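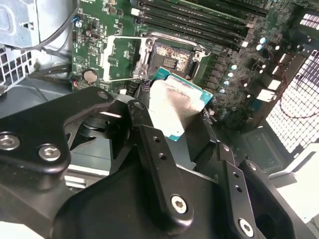

Figure 7.1 A desktop processor with thermal paste on its heat spreader, held near the open socket on the motherboard.

Chapter 7
The Processor and Its Socket

In this chapter you will learn to
Recognize the main parts of a processor package and an LGA socket
Clean old thermal paste from a heat spreader
Seat a processor and close the socket over it
Spread fresh paste and mount a cooler
Keep a bench record that another technician can follow

Words to know: substrate, heat spreader, land, contact pin, retention frame, load lever, thermal paste, residue

When I teach this chapter in a classroom, I like to let everyone look into an open case for a good long while before I say a word about processors. By now you have met the power supply, the drives and the memory, and you have probably got used to handling parts that forgive a bit of clumsiness. A memory module can be pushed in the wrong way around and it will simply refuse to go. A drive cable can be plugged and unplugged all afternoon. The processor and its socket are a different sort of company, and I would like you to meet them slowly.

My own first processor swap was on an old office tower called a Temba, in the back room of a repair shop run by Lavanya Arumugam. It was April, the windows were open, and I had the cooler off and the socket open before I had thought about where I was going to put the processor down. I stood there holding it by the edges for what felt like a week. Lavanya walked past, slid an empty plastic tray under my hand, and went on to her next job. I have set out the tray first ever since, and I will ask you to do the same in every exercise in this book.

7.1 Getting to know the parts

Start with the processor itself. The flat square board that everything is built on is called the substrate. In Figure 7.1 it is a teal-green color, but you will meet plain green ones and other shades too, and the color tells you nothing about how fast the chip is or how old. On top of the substrate sits a metal lid, the heat spreader. Its job is to take the heat made by the small piece of silicon underneath and carry it out over a wider area, where the cooler can collect it.

The gray smear on the heat spreader in the figure is thermal paste. Two pieces of metal that look perfectly flat to you and me are full of tiny hills and valleys, and when you press them together a good deal of air stays trapped in between. Air is a poor carrier of heat. Paste fills the gaps, and it does so best when there is only a thin layer of it. Students often suppose that if a little is good then a lot must be better — I certainly did — but too thick a layer only gets in the way.

Now look at the socket. The type shown is an LGA socket, which stands for land grid array. In this design the pins live in the socket, and the processor carries a matching field of flat metal pads, called lands, on its underside. Older or different designs may put the pins on the processor instead. It is worth knowing which kind you have on the bench, because the pins are the delicate part, and you want to know where your fingers should not go.

The metal retention frame, lifted open in the figure, closes over the processor and holds it down against the pins. On most boards of this kind a load lever does the pressing. You will feel it push back as you lower it, more firmly than you may like the first time. That is normal when the processor is lying properly in place.

Find the memory slots before you go on. You worked with these in Chapter 5, and on this board all four are empty, with the white latch tabs showing at their ends. Find the round silver coin cell as well. It keeps the clock running and holds some settings while the computer is unplugged, and we will come back to it in Chapter 9.

7.2 Looking before you touch

A technician I worked with for years, Mikkel Bjarnason, used to keep his hands in his pockets for the first minute of any job. I won't ask you to go that far, but do give the socket a proper look before anything goes into it.

Tilt a lamp so the light comes in low from one side. A healthy field of contact pins has an even, regular shimmer, and a bent pin breaks up the pattern. Turn the board or move the lamp and look again from another side. You are also looking for residue. The contact area in Figure 7.1 has brownish and whitish staining on it, and a socket in that state should be inspected under magnification before a processor is seated. Write down what you see and where you see it.

Please do not wipe a contact field with a cloth, a paper towel or a cotton swab. The fibers catch on the pins and pull them out of line, and a swab can do more harm in one stroke than years of ordinary use. If there is loose dust, a hand blower held well back is usually enough. Anything that sticks is a matter for your instructor, or for the board maker's own service notes.

7.3 Cleaning the heat spreader

Old paste comes off much more willingly than beginners expect. You will need lint-free wipes, isopropyl alcohol, a nonmetal tray and a little patience. Shut the computer down, unplug it from the wall, and put on your wrist strap the way you learned in Chapter 2.

1. Hold the processor by its edges over the tray. Keep your fingers off the lands underneath.
2. Lift away the thickest paste with a dry wipe, working from the outside toward the middle.
3. Dampen a fresh wipe with alcohol and go over the metal again. The wipe should be damp, never dripping.
4. Change wipes as soon as one turns gray.
5. Let the metal air-dry before you go any further.

Work from the outside in. Paste has a way of creeping over the edge of the spreader and onto the substrate, and then you have a second cleaning job on your hands. The cooler needs the same treatment, by the way, and people forget it all the time.

7.4 Seating the processor

Every processor has some mark or shape that tells you which way around it goes. Usually there is a small triangle at one corner and a pair of notches along the sides. Find these on the processor, find their partners on the socket, and only then bring the two together. Lower it straight down and let go. There is no pushing in this step, and if the processor rocks or sits high at one side, lift it straight up again and check the marks.

Once it lies flat, close the frame and lower the lever until it hooks into place. Then put a small dot of fresh paste in the middle of the heat spreader, set the cooler down squarely, and tighten its screws a few turns at a time, moving from corner to opposite corner.

7.5 The bench record

Anitha Thomas teaches the evening section of this course, and she asks for a written record of every board that crosses her benches. At last count her binder had reached sheet 581. A good sheet is short. It gives the model of the board, the condition of the socket, what was cleaned and with what, and anything left undone. Here is one that her student Sowmya Rodrigues filled in for a practice machine:

Sheet 40
Machine: Ovis tower, practice shelf
Socket: LGA, pins even from all four sides
Heat spreader: old paste removed, two passes
Cooler: cleaned, paste still on one edge, cleaned again
Left undone: cooler screws to be checked by next section

I am fond of the line about the cooler. It would have been easy to leave out, and the next person would have been a little worse off.

Before you read on

Take a practice board from the shelf, with its power disconnected, and find the socket, the retention frame, the memory slots and the coin cell. Sketch where they sit in relation to one another and label your sketch with the words from the list at the start of the chapter. Neatness is welcome but not required. Keep the sketch in your notebook, as you will need it again in Section 7.6, where we look at how the lands on a processor are grouped and what each group is for.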